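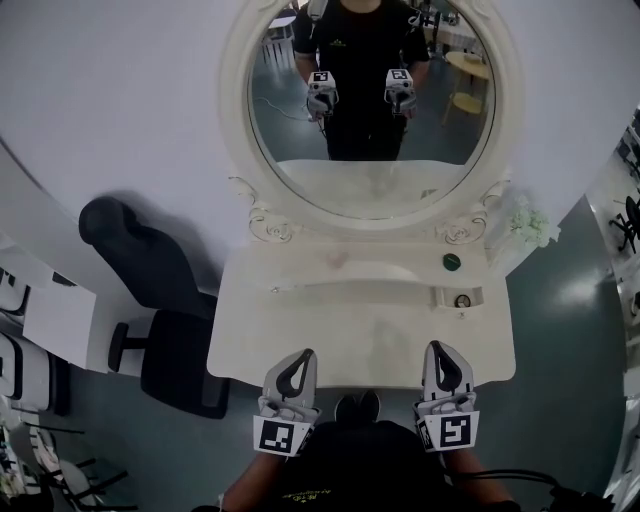 Handheld Gripper Work at Avden: Questions from Staff

For employees of the Falcão and Brusten sites. Maintained by the Edosance project office. Questions are added as they come in through shift leads.

What is the work?

Operators carry out ordinary household tasks with a gripper in each hand: wiping a tabletop, putting small items away, straightening a room. The recordings are used to train the software that controls the robot arms. Operators do not program anything.

Why do the grippers carry printed markers?

The square black-and-white markers let the software work out the position and angle of each gripper. Keep them clean, flat and uncovered. A scratched marker plate is exchanged at the tool counter before the next session, not at the end of the shift.

Do mirrors cause a problem?

A mirror shows the markers a second time. The software filters out the reflected set in most cases. Tasks at a vanity or a wardrobe door are tagged "reflective" in the task list and are reviewed separately. Operators should work as usual and leave the mirror uncovered.

Is my job being replaced?

No packing or assembly position at either site is being removed under the current plan. The plan covers 3 years. Some repetitive tote handling at Brusten will move to robot arms during that period, and the staff affected will be offered retraining first. What happens after the plan ends has not been decided.

Who can apply to be an operator?

Anyone past probation. Training takes 5 shifts and is paid at the normal rate. Prior experience with machines is not required. Staff with a current wrist or shoulder restriction need clearance from occupational health.

How is output measured?

By accepted recordings per week, across the whole team. The team target is 600. Individual counts are not used in reviews - they are kept only to find faulty equipment.

Am I identifiable in the recordings?

Hands, forearms and clothing are often visible, and a mirror can show more of the body. Faces are blurred before the files leave the site. Name badges come off before a session. Requests to delete a recording go to extension 1321 with the session number.

What about cables?

Route the gripper cable to the side and behind you before starting. If it crosses your walking path, stop and move it. Report damaged insulation on the same shift.

Can I go back to my old position?

Yes, with notice by the Tuesday before the next roster is posted. Pay grade and seniority are unchanged.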